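Tremton's Oldest Hotel Reopens, Minus the Carpet

6 Sep 2020

The Custitlow Hotel has started taking bookings again after eight months behind plywood, and regulars will be relieved to hear that the elevator is still slow. 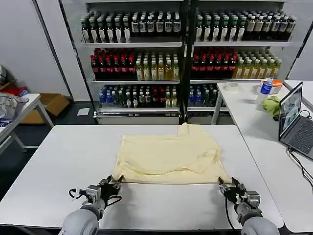
Fewer rooms, bigger bathtubs

The hotel closed in January for what the owners called a light refresh. Two walls came down, then a third that was not on the plans. The building now has 46 rooms, down from a number the front desk prefers to describe as "more." Most of the lost ones were singles on the top floor, fondly remembered for their view of the air conditioning.

General manager Ulises Retamal has worked at the Custitlow long enough to have apologized for the old carpet in three colors. It came out in the spring, all 3068 square yards of it, and the floorboards underneath were in good enough shape to keep. "We found a room key from before my time," he said. "The door it opened is a linen closet now, so I can't offer an upgrade."

Breakfast moves to the former ballroom, where tables have been set well apart and the buffet has given way to a printed menu. The waffle machine is in storage. Retamal would not say where.

The downstairs restaurant, Ağca, returns with a shorter wine list and the same fish soup. Dinner is by reservation only, with seating for 30. The rooftop bar stays shut until next year – the permit is with the city, and the city is taking its time.

Midweek rates are lower than last fall's, and parking in the Wokden garage across the street is included for overnight guests. The garage has a height limit, as the hotel's own shuttle van discovered in its first week back.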